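O cupão de abril

Quando o meu tio morreu, deixou à família uma casa com o telhado doente e um envelope castanho. No envelope estavam as obrigações da Kiani, uma companhia que fabricava tubos e que, segundo ele, pagava sempre. Eram 3.000 em valor nominal, e venciam dali a 8 anos. A casa ficou para a minha mãe. O envelope ficou para mim, porque eu era a única que sabia usar a palavra "vencimento" sem rir.

Eu trabalhava nesse tempo na Zollus, uma pequena corretora no segundo andar de um prédio sem elevador. O meu trabalho era copiar números de um sistema para outro e telefonar aos clientes quando os números não gostavam uns dos outros. A minha chefe chamava-se Niloufar Ghorbani. Falava baixo e comia uma pera todos os dias às onze, cortada com uma faca que guardava na gaveta, junto dos contratos.

Mostrei-lhe o envelope numa manhã de chuva. Ela limpou as mãos, abriu os papéis um por um e leu também as letras pequenas, coisa que eu não tinha feito.

"Quem é o emitente?", perguntou.

"A Kiani."

"Não. Leia outra vez."

Li outra vez. Na primeira página estava escrito Kiani, com letras grandes e muito direitas. Na quarta página estava escrito que a dívida tinha passado para uma sociedade chamada Esley, e que a Kiani garantia somente os juros, até abril do ano corrente. Depois de abril, ninguém mais garantia coisa alguma.

"O seu tio sabia?", perguntou ela.

Eu não soube responder. O meu tio guardava os recibos do pão. Um homem assim lê a quarta página, pensei. Mas também era um homem que gostava muito de confiar.

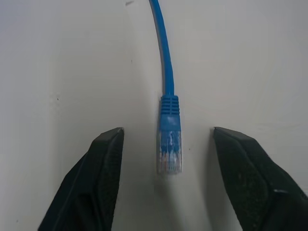

Passei a tarde a procurar a Esley. Tinha uma morada, e um telefone que tocava sem fim. As últimas contas publicadas eram curtas, com uma linha de caixa tão magra que me deu pena. Vi que no mercado as obrigações ainda se trocavam, pouco, e com um desconto que crescia cada mês.

"Se vendo agora, perco", disse eu.

"Perde uma parte", disse Niloufar. "E a quem vende?"

Havia um comprador. Era um fundo, o Podutora, que juntava dívidas cansadas como outras pessoas juntam selos. Telefonei. Atendeu-me um rapaz muito educado, que me ofereceu um preço e me deu até ao fim do dia para pensar. Pela voz, parecia mais novo do que eu. Perguntei-lhe o que fazia o fundo com aqueles papéis, e ele disse: "Esperamos."

Fiquei com o telefone na mão. Pensei no telhado da minha mãe, nas 2 bacias que ela punha no corredor quando chovia. Pensei também no meu tio, que todos os abris recebia o cupão e nos levava a comer peixe, e que contava o dinheiro em voz alta à mesa, com vergonha da minha mãe.

Voltei a ligar às cinco e meia e aceitei.

Niloufar assinou como testemunha e não comentou o preço. Antes de sair, fui buscar o último cupão que ainda me pertencia, os juros já vencidos. Eram 334. Juntei o resto para o homem do telhado e, com aqueles, convidei a minha mãe para comer peixe.

Ela pediu o mesmo prato de sempre. Quando veio a conta, olhou para as mesas do lado e disse-me baixinho que contasse em voz alta.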